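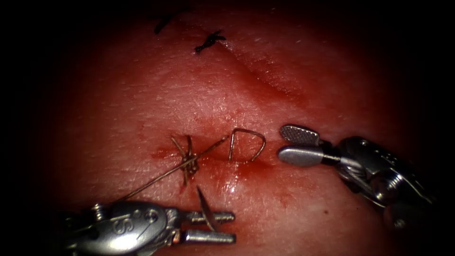

Slide 1: Interrupted closure, halfway along. Two dark knots at the top, a fresh one in the middle.

Leave this up while people find seats. It thins out the front row nicely.

Good morning. My name is Wycliffe Nyaga and I have 40 minutes to talk to you about knots. Ruairí Duggan had this slot last year and spoke about the future of surgery. I shall be speaking about string.

(Pause. If no laugh, carry on as though none was expected.)

Start at the top of the slide. Two knots, compact, short tails. You could walk past them, which is the highest praise a knot gets. Then come down to the golden-brown one in the centre. Several ends sticking out, up and down, like a man who has slept on his hair. Ask the room: who would trim those? Hands up. Who would trim them now, with that long strand still running off to the lower left? Fewer hands, I hope.

Next, the loop on the right. It stands up by itself in the shape of a letter D, with both ends going into the tissue close together. Stiff thread has opinions. Remind them of the practice pads at Nonis, where everybody's thread lay down obediently and everybody thought they were gifted.

Blood: there is a smear round the middle knot and under the loop. Someone will ask about it. Say that a smear hides the edge you are trying to line up, so look again before the next bite. Move on before they ask about anything else.

Tension. Spend longest here. Bring the edges together and stop. Trainees pull until they feel they have achieved something. My own first 200 knots could have moored a ferry.

(Hand round the practice cord. We have 12 lengths, and I would like 12 back. The Naron session knows what it did.)

Pairs exercise, ten minutes. One ties, the other keeps quiet. The second job is harder.

Questions. If Ruairí puts his hand up, take someone else first.

Coffee is in the Dukell room, by the stairs. Switch the slide off before the sandwiches come in.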